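Hello, and thank you for looking in. This folder holds the Varkel word list, a collection of 2115 dialect words and sayings gathered in the villages between Varkel and Iseder, together with the notes that explain how they were written down. If you only want the words, open `words.csv` and off you go. If you'd like to know why some of them have three spellings, put the kettle on and read a bit further.

## Where the words come from

Frans Vanhove began the list on index cards, which he kept in shoeboxes in order of the day he heard each word (so not in any order that was useful to the rest of us!). He liked to listen at bakeries, at the weekly market and most of all at funerals teas, where he said people spoke the way their grandparents had. Frans Baert typed up the first 1000 cards over one long winter, starting in January, and I did the remainder with a good deal of help from him on the handwriting. To save confusion, the notes call them FV and FB.

## What's in the folder

- `words.csv` – one row for each word or saying
- `sayings.md` – the longer sayings, with a bit of context where FV wrote any
- `villages.csv` – the 8 villages, with the short codes used in the main list
- `cards/` – typed copies of the cards as they were, mistakes and all

The columns in `words.csv` are:

| Column | What it holds |
|---|---|
| `word` | the spelling FV used most often |
| `other_spellings` | anything else found on the cards, split by semicolons |
| `meaning` | a short meaning in plain English |
| `village` | the code for where it was heard |
| `topic` | weather, kitchen, farm, work, insults and so on |
| `sure` | `yes`, `fairly` or `no` |

Do please look at the `sure` column before you quote anything. FV was a careful listener, but he also had a soft spot for a good story, and a few of the meanings marked `no` may well have been somebody pulling his leg.

## Spelling

There has never been an agreed way to write this dialect down. FV spelled by ear, and his ear changed a little over the years, so the long "oo" sound turns up as `oo`, `oe` and, on the oldest cards, `ou`. We have left all of these alone. When you search, try more than one, or use the small script Tronero in the `tools` folder, which treats the three as the same and ignores accents as well:

```
python tronero.py --find "koel" --topic kitchen
```

It needs version 2 of the Yeon text library. Version 1 will run quite happily but drops every word that starts with an apostrophe, and it took me a whole evening to spot that.

## Words for work and tools

This is the topic I'm fondest of, and the one that has grown most. The older cards are full of carts, scythes and milk cans, while the later ones have words from the workshops and factories where so many people from the villages found jobs. There are five words for a box or bin alone, depending on who you ask and what they keep in it.

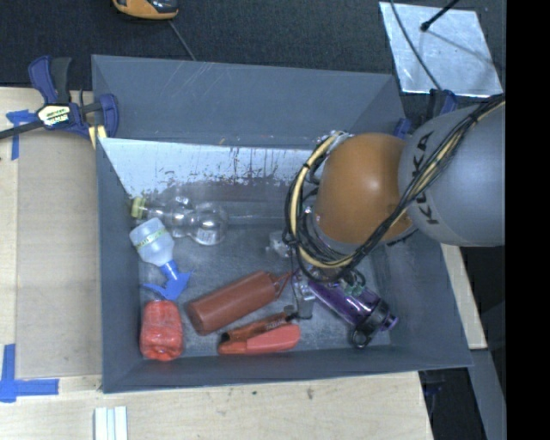 Some of these newer words are simply old farm words put to fresh use, and in those cases you'll find two rows, one for each meaning. Others were borrowed from German or French and worn down until they sounded local. FB disagrees with me on where several of them came from, and his remarks are kept in `sayings.md` under his initials.

## Using and adding to the list

You're welcome to copy the list, print it, teach from it or read it aloud to your aunt. Please mention FV by name if you publish any of it. Corrections are very welcome too, particularly from anyone who grew up on the Iseder side, where our cards are thinnest. Send the word, the village and the sentence you heard it in, and leave the spelling just as it comes to you.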